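Preparing a Printed Product Brochure for Translation and Filing 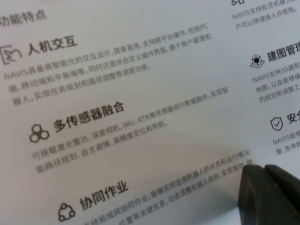 Reading time: 3 minutes

This guide is for staff who receive printed brochures in Chinese and must prepare them for translation and storage. It applies to all paper handouts collected at exhibitions, supplier meetings and site visits. The example throughout is a features page about a system named NAVIS.

Before You Start

You will need a flat table, a soft pencil, a clear sleeve and one copy of the intake sheet. Do not write on the brochure itself. Staples should be left in place until the page order has been recorded.

Step 1. Identify the page

Find the section header and copy it onto the intake sheet in the original characters. The header on the NAVIS page is 功能特点, or "Features." If a header continues from an earlier page, enter that page number as well.

Step 2. Establish the reading order

Brochure pages are often set in two columns, as this one is. Work down the left column before moving to the right, and give each block a number on the intake sheet. A block consists of its icon, its bold heading and the paragraph that belongs to it. Keep these together under one number.

Step 3. Transcribe the headings

Enter the headings first and have them approved before any paragraph is translated. Two headings from the left column are entered as follows:

人机交互: Human–Machine Interaction
多传感器融合: Multi-Sensor Fusion

Icons need only a short note, such as "hand touching a screen" or "three hexagons." The note helps the layout office match the translated text to the original.

Step 4. Mark the terms that stay in Latin letters

Names and abbreviations already printed in Latin letters are carried over unchanged. On this page they include NAVIS, PC, IMU and RTK. Do not expand an abbreviation in the body of the translation. An expansion may be added to the glossary, which holds 1,406 approved entries at present.

Step 5. Draft the paragraphs

Translate for meaning and keep the claims at the strength of the original. The paragraph on sensors, for instance, says that lidar and depth cameras can be mounted. It should not be rendered as a statement that they are supplied.

Step 6. File the original

Place the brochure in its sleeve, attach the intake sheet and store both in the Nyaga cabinet under the supplier's name. Drafts are sent to Sinéad Heffernan, Document Services, for review within three working days.

Last revised Monday, November 4, 2024

Comments (3)

Losanier
Does Step 3 apply to single-sheet flyers too? We have a whole box of them from May.

Document Services
Yes. Flyers follow the same steps, and "single sheet" is entered for the page number.

Clirisport
Glossary entry 244 still shows the old wording for path planning. Could it be updated?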